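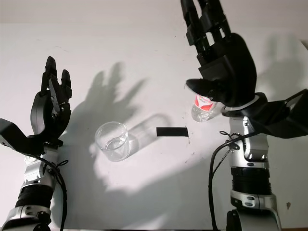
A pouring task at the bench: bottle in the right hand, glass beaker on the table.

How to plan the budget for a two-armed robot bench

When we set up our first pouring bench at Gascombe, we were so taken with the arms and hands that we rather forgot everything else, and the everything else very nearly finished us off! So this page is for anyone who has been handed a pot of money and a blank order form. Put the kettle on, it takes an evening.

Step 1. Write down the job before you look at any catalogues
Ours was simple enough: pick up a water bottle and pour into a glass. Put your own down in one sentence, and stick it above your desk. It tells you how many arms you need (2, for us) and whether you want hands with proper fingers or something plainer. Fingered hands are lovely things, but they cost a good deal more and want more looking after, so do ask yourself whether the job needs them.

Step 2. Ask for quotes on the same terms
We wrote to Unis and to Irden in February and asked each of them to list arms, hands, cables, delivery and training on separate lines. It feels fussy, I know, but one all-in price is terribly hard to compare with another. Ask what a replacement finger costs too, and how long it takes to arrive.

Step 3. Measure the room and everything in it
Walls, door frames, chairs, the lot. Seating has levers and brackets that stick out further than you'd think, so measure to the furthest bit of metal and leave 75 cm clear for a person to get past. 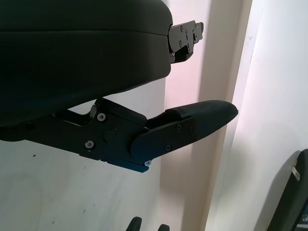
Step 4. Set money aside for the small things
We kept back £1000 for this and spent nearly all of it. Mine went on cable ties, tape for marking the table, a decent lamp and a plain white tabletop (do buy one you can wipe down). Add a few spare glasses and a box of bottled water, which sounds silly on an order form until you're popping out to the shop every other morning. Lighting deserves a little thought as well. A strong lamp throws great dark shadows of the hands over the table, and if your cameras are going to mind that, price up a softer one now.
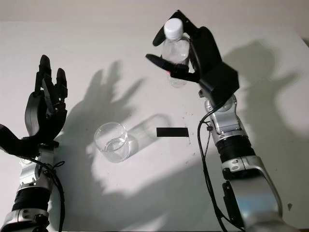
Once the small things are listed, add them to the quotes and leave the whole sheet alone overnight. I always find something missing in the morning, usually delivery or a longer cable. Then send it to whoever signs things off, with the one-sentence job from step 1 at the top. Our sheet is called Bukhari, after the folder it lives in, and I still add a line to it whenever we have to order something we hadn't planned for.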